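Virnel Laundry and Sorting Room
Monthly walk-through checklist with comments
Month: March
Start: 7:40 a.m.
Inspector: Zulkifli Pelupessy
Area covered: sorting floor, folding tables, washer bay, supply closet, rear exit

Ratings: OK / Needs work / Fail. Comments are required for anything below OK.

1. Exits and walkways

1.1 Rear exit door opens fully – OK
1.2 Exit sign lit – OK
1.3 Main walkway at least 40 inches wide – OK
Comment: Measured at the narrowest point, next to the Duka folding table. Keep the table on its marks. If it gets pushed out when the Tamiru order comes in, it has to go back before the shift ends.
1.4 Walkway free of hoses and cords – Needs work
Comment: Extension cord for the steam press runs across the path to the supply closet. Move the press to the outlet on the near wall. Same comment as last month.

2. Floor

2.1 Floor dry at washers – OK
2.2 Drain covers in place and level – OK
2.3 No garments or linens on the floor – Fail
Comment: White T-shirt with navy trim found lying crumpled on the bare concrete. A shirt underfoot will slide, and this one is close in color to a lot of what goes through here, so it is easy to miss with a full bin in your arms. The cloth has small dark specks and grayish smudges on it. Do not put it back with the clean work. Rewash and check again under the table lamp before folding.
2.4 Concrete surface sound – Needs work
Comment: Fine branching cracks in the floor next to the shirt, whitish to slightly rusty in color, with a few small dark pits and stains. I ran a boot over the lines and did not catch an edge, so no trip hazard today. Look at the same spot next month and note any change. Small white flecks on the surface there as well, could be paint or other debris. Sweep before anything is sorted on that side.

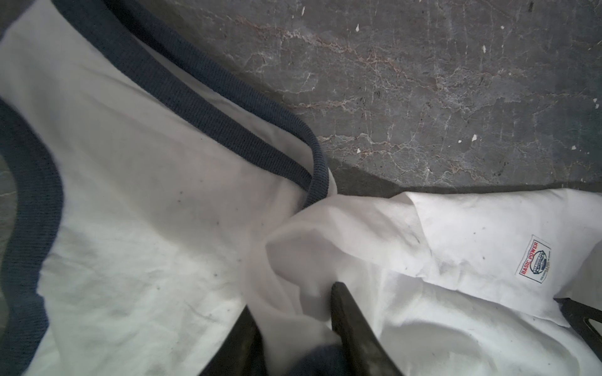 3. Bins and carts

3.1 Casters roll and lock – Needs work
Comment: Cart 21 has one brake that does not hold. Tagged and parked by the closet. Use cart 19 until the part comes from Grilari.
3.2 Bins filled below the rim – OK
Comment: Better than in the winter. Most of what ends up on the floor comes off the top of an overfull bin.
3.3 Clean and soiled bins labeled – OK

4. Machines

4.1 Lint screens cleared – OK
4.2 Emergency stops tested – OK
4.3 Hot water at the mixing valve, limit 141 degrees F – OK
Comment: Under the limit on both readings. Gauge glass is cloudy and hard to read from the side. Wipe it or replace it.

5. Supply closet

5.1 Detergent and bleach stored apart – OK
5.2 Eyewash bottle sealed and in date – OK
5.3 Broom and dustpan on hooks – Needs work
Comment: Dustpan missing. Found it behind the dryers and hung it back up.

Follow-up
2.3 – rewash shirt, today
2.4 – sweep today, recheck cracks next month
1.4 – move steam press before the afternoon shift
3.1 – open until part arrives

Finished: 8:25 a.m.
Signed: Z. Pelupessy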